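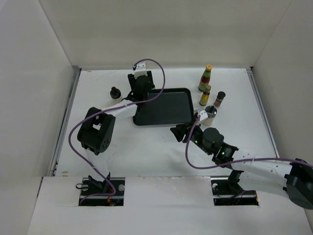
The black tray, middle of the white table, nothing in it.

March, 9:40 p.m.

I have spent a good part of my adult life looking for somewhere to put things down. Tonight I spent an hour on the question of a tray.

It's a plain tray. Black, rectangular, rounded corners, a raised rim that shines more than the flat part does. I'd call the flat part dark gray, though Ratih Khoo calls it black and says I'm being precious. She wants it left where it is, a little behind the middle of the table. I wanted it closer to the front. We discussed this at a length usually kept for kitchens and divorces.

Her case is that anything near the front gets leaned on. My case is that anything toward the back becomes a landfill. I have evidence. The tray I had in the Larow apartment lived at the back of the counter for 5 years, and when I moved out it contained 30 keys, of which I could identify two. One was for a bicycle lock. The bicycle had been gone since before the tray. I kept the key anyway, and I believe it is now in the drawer under the phone, starting a new family.

Ratih said the trouble there was me and not the counter. I wrote that down so I could be annoyed by it later, and I find I'm annoyed on schedule.

So the rule, as of tonight, is that the tray gets emptied at the end of every day. Whatever is in it goes back where it came from or into the bin. This is her rule, and I agreed to it in the tone of a man agreeing to floss. The first hour has gone very well. I've put nothing in it and taken nothing out, and I'm told this counts.

I did look up what a new one would cost, in case we ended up wanting a pair. Sandport has a plain one for 30 dollars. Beltik has one for 70 with a felt bottom, and the felt comes out so you can wash it, and I sat there for quite a while imagining myself as a person who washes his felt. Then there's the Symonenko, at 147, which as far as I can tell is the same tray with a story about a grandfather. I read the whole story. He seems to have been a good man and to have owned very few trays.

No second tray. Ratih's view is that two trays is just a longer tray. I have no answer to that, and I've been working on one since dinner.

What surprised me is how much I like the thing with nothing in it. A white table is a hard surface to live with, every crumb gets its own spotlight, and one dark shape in the middle of it calms everything down. I could look at it for some time. I did look at it for some time, until Ratih asked if I was waiting for it to do something.

Remaining business, so I don't lose it:

Find out what the two mystery screws in my coat pocket belong to, and don't put them in the tray while I'm finding out.

Return the Beltik catalog to Ratih, who says she never lent it to me.

Decide about the front of the table. I gave in tonight, but I gave in the way you do when you plan to move something two inches a week and see who notices. She'll notice. She noticed the coasters.

10:55 p.m. The screws are still in the coat. I took them out, looked at the tray, and put them back — so that's one day kept, with an hour to go.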